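Labelling and securing cables on a workbench

Last updated: Wednesday, August 5, 2020

Switch off and unplug everything on the bench before moving any cable. Sort the cables into two groups, mains and signal, and keep them on separate runs. Where the runs have to cross, cross them at a right angle.

Fit a label at each end of every cable, 5 cm from the plug. Flisell wrap labels are suitable for round cable. Flat cable needs the Urio flag type. Write the same code on both ends and enter it in the bench list.
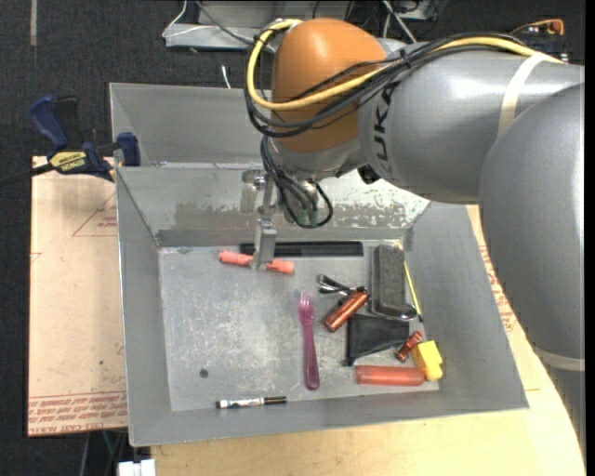 Leave a service loop wherever a cable passes a hinge or any other moving part. Move the part slowly through its full travel by hand and check that the cable neither pulls tight nor catches. Tape will do for a trial fit. Replace it with hook-and-loop ties once the route is settled.

Do not overtighten ties. The cable should still slide under light finger pressure. Trim plastic ties flush, as cut ends scratch.

Plug in the signal cables first, then the mains. Test each item separately. Check the ties and labels again in September and replace any that have lifted.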